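Vonasa Build: Your Questions, Gathered Up

What is Vonasa, anyway?
It's the sorting project we've been putting together at the Plalolmont shared workshop since October. The idea is to have grippers pick up small everyday items and put them where they belong. It's slow going, and we love it!

Do I need to know how to program?
Not at all. We're always happy to have people who can crimp a connector or route a cable neatly (a much rarer skill than you'd think), and you can pick up the rest as you go.

What do you practice on?
Whatever turns up in the cupboard, really. Boxes and small packages are good to start with, and then we move on to rings, which are fussier to grab.

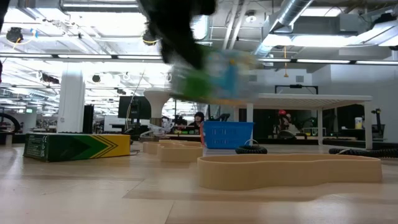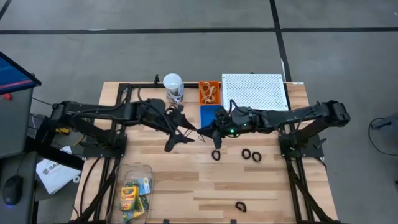 How much has it cost so far?
The running total stands at $938, and I'll admit a fair bit of that was cable we bought twice. The Koivisto power supply was the biggest single item, and I'd buy it again tomorrow.

Can I run your Iline scripts at home?
Please do! They're in the shared folder, with a settings file you'll want to read first. Start at the slowest speed, keep it there for the first 15 runs or so, and only then begin nudging things up.

When can I come by?
We open at 10 in the morning, and the kettle is usually on by 11. Wear closed shoes, tie back long hair, and ask before you reach over a table. If you're bringing your own build, leave a note on the sign-up sheet so we can clear you a spot near an outlet.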